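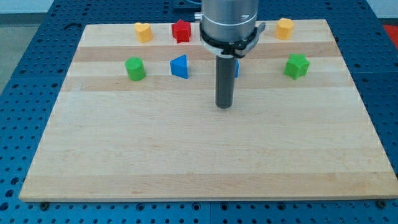

Nisbet Workshop – Boards and Small Parts – bench notebook, February

Wednesday, started 9:15

Board is back on the blue table. It spent the weekend on edge against the wall by the radiator, which was a mistake, and I have written that on the tape on the wall so it doesn't happen again. One corner had lifted. With the board flat on the table and a hand on the opposite corner it rocked, and the feeler gauge went in as far as the 3 mm stack. Too much for standing things up on.

Turned it over, damp cloth on the hollow side only, turned it back, and weighted the high corner with the two bags of sand. Left it while I did the blocks. I know the proper answer is to leave it a few days with air on both sides, but the board is wanted this week and it is not furniture.

The perforated top helps. The last board lived on a solid bench and used to pick up damp from underneath every time the floor got mopped, then cup the other way by the afternoon. On the holes it gets some air from below. It still needs to come off at night and go on the rack with the battens, flat. Flat on the rack means flat, with all the battens lined up and nothing stored on top of it.

Dimensions, for whoever orders the cover: 95 cm on the long side. I measured it at the near edge and at the back and the two agree. The drawing in the folder is of the old board and should be thrown out. I have crossed it through but left it in there for the hole spacing of the table, which is still right.

Surface

The top was rough in patches from the tape. Someone had marked out positions in masking tape and left it on long enough that it pulled fibers when it came up, mostly over one of the darker strips. Went over the whole face by hand with 200 on the cork block, along the grain, then brushed and wiped with a barely damp rag. Did not use the sander. The last time the sander went on this board it left a dip beside one of the seams that you can find with a fingertip. Everything we stand on that spot leans a little.

The seams themselves are good. I ran a fingernail along each one from end to end. One has a bit of old glue standing proud near the left-hand end, took it off with a scraper. No gaps. The glue was Cladard, according to the job card, and the card also says it was clamped overnight, so whoever did it took their time. The card does not say what the tan strips are. They are a touch harder to scrape than the pale ones and they took longer to come smooth.

Finish: one thin coat of Grumano oil on both faces and the edges, rag on, left 40 minutes, rag off. The tin says longer. Longer leaves it tacky in this room, and then the blocks stick down and pick up a ring of dust around the bottom. If the feet of the blocks feel as if they drag, the board has been over-oiled, and the cure is a dry rag and patience, no solvent. Rags went flat over the rail outside to dry. Do not ball them up and put them in the bin, please. There was one in the bin on Monday's shift that I took out.

(The ends need more oil than the faces. They drink it. Give the ends a second go while the rag is still loaded.)

On the stripes. They are useful and I would like us to agree to use them the same way each time. The back row goes up toward the far stripe and the second row goes off the next one down. The broad stripe at the front we have been treating as the line to keep clear of, and the front part of the board stays clear. If everybody sets out from the stripes then we don't need tape, and if we don't need tape I don't need to sand. No pencil either. Pencil goes into the grain and the oil seals it in. There is a faint line under the finish already that I could not shift.

If you must mark something, use the soft chalk. It wipes off with a dry hand.

Blocks

Washed all of them in the gray tub with a drop of dish soap and lukewarm water. Warm is fine, hot is not; the older set went cloudy in hot water and we ended up giving it away. Dried on a towel, then stood on their flat ends for a while so the water could run out of the corners of the stars. The stars hold water in the inside angles. If one goes back on the board wet it leaves a star on the oil that takes a day to fade. I checked each with a paper towel folded to a point.

The faces they stand on matter most. Ran each one over a sheet of fine paper on the glass plate, two or three passes, only enough to take the mold flash off. Two of them had a little nub that made them rock. They don't rock now. The heart is the fussy one. Lobes up, it has only the point end under it, and it wants a level spot and a light hand. If it won't stand, slide it half its own width to one side and try again before you blame the block. I spent longer than I want to admit finding that it was the board.

The star is easier. Two points down and it stays.

Color. The blocks pair up by color, and I would like them kept that way in the drawer as well as on the board – yellow with yellow, red with red, and so on through green and blue. The Divex tray has enough compartments for it. What was happening is that they were going back in by shape, then somebody was setting out by color and turning the whole drawer over to find the other one of a pair. A small thing, but it scuffs them, and the scuffs show most on the blue.

The red is a slightly awkward color on this board. Under the old bulbs it looked brown against the tan strips. With the new tubes it is fine. I mention it because someone asked whether we should stain the board darker to make the yellow stand out more, and I would rather leave the board pale. A dark board shows every bit of dust and every scratch, and the yellow reads well enough as it is.

Setting out, tried after lunch

Wiped the board once more, put the blocks out in two rows up at the back, and went around the table to look from each side. From the front the second row hides parts of the first if they are lined up straight, so I staggered them. Loose rows look untidy but they are easier to see past. I moved the front ones twice before I was happy and then bumped the table with my hip and had to do the heart again.

Spacing: enough to get two fingers down between neighbors without touching either. I tried measuring it and gave up. Two fingers is repeatable enough if it's the same person, and if it isn't, write in the book whose fingers.

Rocking has gone down a lot since this morning. The corner with the sandbag on it now takes one sheet of paper and will not take two. I will look again tomorrow before putting any more oil on. 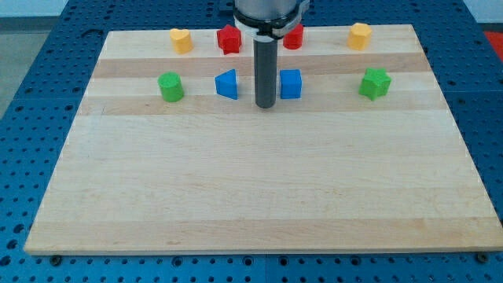
Note added in pencil, different hand: the board should have been done in wax, and I said so when it was made. Oil soaks in and you can't get it back out, and every coat makes the pale strips yellower until you can't tell them from the tan ones. Then your stripes are gone and we are back to tape. Wax sits on top and comes off with a scraper if you change your mind. Also I don't agree about sliding the heart to find a good spot. If the board has bad spots, plane the board. I have a plane and an afternoon.

Reply to the above, same day, 4:30

Fair on the yellowing. I put a dab of the oil on an offcut last fall and kept it in the drawer, and it has gone a shade warmer than the bare end. The stripes still show plainly on the board. I will do a test with wax on the other end of the same offcut and we can put them side by side in spring. Until then it stays oil, thin, and I will stop at the coat it has now.

On wax though: blocks slide on it. I tried a waxed shelf board for the old set and you could send a block the length of it with one finger. For standing things up that need to stay where you left them I want a bit of grip. If there is a wax that dries less slick, write the name here and I will get a small tin.

On the plane: no to planing the whole face. The grain changes direction from one strip to the next and it will tear out on at least half of them whichever way you go. A scraper over the low-lying area, maybe. Let it settle first. I don't want to flatten a board that is still moving and then have it go the other way by March.

To do

Check the corner again first thing, paper test, write the result on the next line.

Order: fine paper for the glass plate, one more cork block (ours has a chip out of the edge that leaves a line), cotton rags, no more of the printed ones, the print comes off in the oil.

Ask for the cover in cloth, open at the ends. A plastic sheet will sweat.

Relabel the Divex tray by color. Labels are in the top drawer, under the chalk.

Find out about the hum from the light tube nearest the door. Nothing to do with the board but I was under it all day.

Thursday, 8:50. Paper test: one sheet goes in, tight. Sandbags off. No more oil.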